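Workshop notebook – Oct 11, 2020
2 min read

Hangers again! Soo-ah Bae wants the coat rail at Dallum sorted before the next intake, and we have 259 of the things in the back cupboard, some wire, some wood, most of them plastic. I started pulling out anything cracked or bent this morning and got through maybe a third before lunch (my knees say that's plenty).
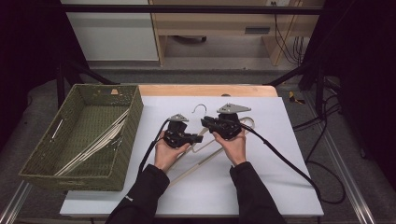
Sorting goes much faster if you do it flat on a table and don't hang anything up first. I tried it on the rail and they just swing and tangle – hooks catching on arms, arms catching on everything. The cream ones with the flat, narrow arms are my favorites so far, and they stack nicely in the green woven basket if you lay them all on the same diagonal. One at a time on the white board, check the hook, check the corners, next. The metal hook is where I look first, the old Dromitz ones always worked loose there.

Marcelino Bezerra says the Zosum foam covers will fit the narrow arms. Not convinced! Want to try two before we order a box of 1,000. Also need a second basket, same size if the shop still has it.

Wire ones: leave for March.

Last updated: Oct 11, 2020

Contact | Back to top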